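Chapter 7
Inventories and Short-Run Output

Output and sales rarely match within a quarter. The difference is absorbed by inventories: goods finished but not sold, goods partly made, and materials waiting to be used. National accounts record the change in these stocks as investment, whether or not the firm meant to hold them. This chapter sets out how the change is measured and why it moves ahead of employment in most downturns. 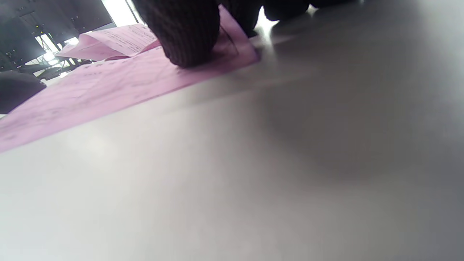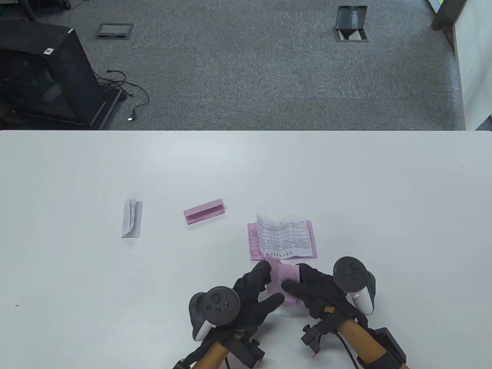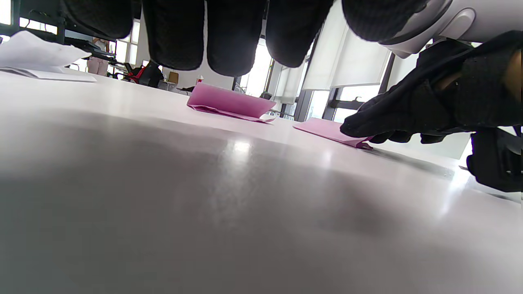
Inventory investment is divided into a planned and an unplanned part. Suppose Kyei, a maker of paper goods, produces 3,000 cartons in a quarter and sells 1,773. The remaining 1,227 enter its stock. If the firm intended to add only 20, the other 1,207 are unplanned, and output in the next quarter is likely to fall. Accounts also separate stock by stage. A sheet of pink paper under a gloved hand on a tabletop, as in the first photograph, could be material, work in process or a finished good – the object alone does not settle the matter, and the classification depends on the holder's records.

7.1 The stock-to-sales ratio

The ratio divides end-of-period stock by sales in the same period, both at constant prices. Chaudhary and Diệp use a 12-month moving average to remove seasonal effects. A rising ratio has two possible sources, higher stock or lower sales, and the two call for different readings. Section 7.2 takes the case of falling sales with output held fixed. Valuation changes are left to Section 7.4.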